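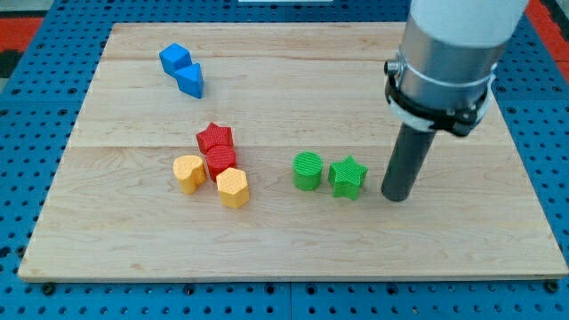 I've been promising myself a robot that tidies up since my eldest first discovered how far a wooden brick can travel under a fridge, so when Ullidar opened its workshop doors to the public I was on the early train with a flask and a list of nosy questions. Could it do the dishes, could it pair socks, could it work a shift in my sister's shop? The first bench I stopped at was doing something much closer to our living room floor: stars, cylinders, a heart and a cube on a pale board, with a white and silver arm reaching down beside the green star. The reds, blues and greens were sitting more or less with their own kind (the yellow heart and hexagon were in with the red ones, mind you, so I wouldn't call it finished) and the arm had no fingers at all, just a dark grey rod with a rounded tip. So it's pushing, like a toddler with a stick. I stood there for ages!

Clodagh Moriarty was showing our group round and she was very patient with me. I asked her straight out when I could have one at home and she laughed and said, "Not while you've got stairs." Blocks on a flat board are a fair go for a machine, she told us, but a sock is a different shape every time you drop it. Fair enough. I have trouble with socks myself.

Next door they had the Suvo, a shelf-filler meant for small shops. It put out 23 tins of soup while we watched and stopped on the next one, which had a dented rim. A lad came over, moved the tin, pressed a button and off it went again. My sister would have filled that shelf and served two customers, but she'd also have moaned about her back, so I'd give it a point for that.

The Faltis was the one I'd really come for, as it's meant to fold towels. It managed 3 while we had our tea, beautifully square, and then got itself in a right muddle over a flannel.

So, chores? Shelves, nearly. Towels, if you've got all afternoon. Toys off the floor, I'd say not yet, though I came home more hopeful about that one than I expected.

Tea and a bun were included in the ticket, the buns were gone by eleven, and the car park is tiny, so go by train if you can. They're opening again on Friday, July 17, 2026.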